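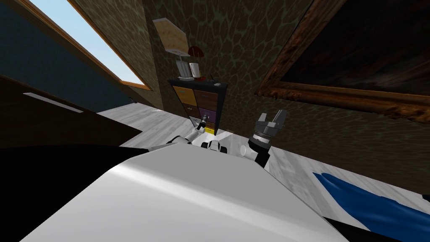 Orange, yellow, brown and purple: drawer fronts in a computer-rendered room.

Gronside to sort its paperwork by color, once it agrees on the colors

GRONSIDE – Town hall will stop filing its records by number next month and start filing them by color, a change meant to spare residents the experience of asking for a dog license and being handed a sewer map.

The town council approved the switch on Thursday night after a meeting that ran until 10 p.m., most of it spent on brown.

Under the old system, set up by a clerk who retired to Sesora and has not returned calls, every type of record has a number between 1 and 45. The numbers do not run in any order known to the present staff. Building permits are 31. Fence permits are 5, unless the fence is attached to a building, in which case they are also 31. Number 17 is empty and labeled "See 17."

"I have worked here long enough to know where things are," said Nerys Prothero, the town clerk. "I would like to take a vacation at some point, and the phone calls make that hard."

Her plan gives each broad group of records a color, to be used on drawers, folders and the sign over the counter. Property goes in yellow. Anything with a license attached goes in orange. Births, deaths and marriages go in purple, which Prothero described as dignified and one council member described as "a bit much for a Tuesday." Water, sewer and trash were to go in brown.

That last choice drew objections from Kuldeep Yadav, who runs the water department and had come to the meeting with samples. He placed a glass of Gronside tap water on the table in front of the council and invited members to say what color it was. After a pause, the council agreed that it was clear.

"We spent a lot of money on new filters," Yadav said. "I don't want people opening their bill and seeing a brown stripe. They will call me. They already call me."

Blue was proposed and turned down, blue having been promised to the police department, which has its own building, keeps its own files and did not ask to be included. A motion to give the police a different blue failed for lack of a second. Water will now be filed under green, and sewer and trash will stay in brown. Yadav, who is also in charge of sewer, said he could live with that.

Residents who spoke during public comment were mostly in favor, though several wondered what would happen to records that belong under more than one color. A man who keeps bees, sells honey from his garage and is in a long argument with the town over the garage wanted to know which drawer he would be in. Prothero told him he had his own drawer already and would be keeping it.

Another speaker asked whether the town had considered putting the records on a computer. It has. A records program called Sirkico was bought four years ago and is still in use at the front desk, where it prints the numbered tickets people take while they wait. The tickets will not be affected by the change.

The council did agree that color alone would not do for residents who have trouble telling colors apart, and every label will carry the name of the color in large print, along with the old number for the first year. Prothero said the staff would then decide whether to drop the numbers, a decision she expects to be easy.

The cost of the project is being kept low. The paint has been donated by Wan Hardware on Main Street, which had plenty of purple left from a customer who changed her mind. The folders come out of the regular office supply budget. The sign over the counter has been ordered, and was ordered before the meeting, so it still shows water in brown. A sticker is on the way.

The records room will be closed for two days while the files are moved. Anyone who needs a permit or certificate in that time may ask at the front window – staff will do their best to find it, and ask that people bring the old number if they happen to know it.

Drawer 17 will be painted gray.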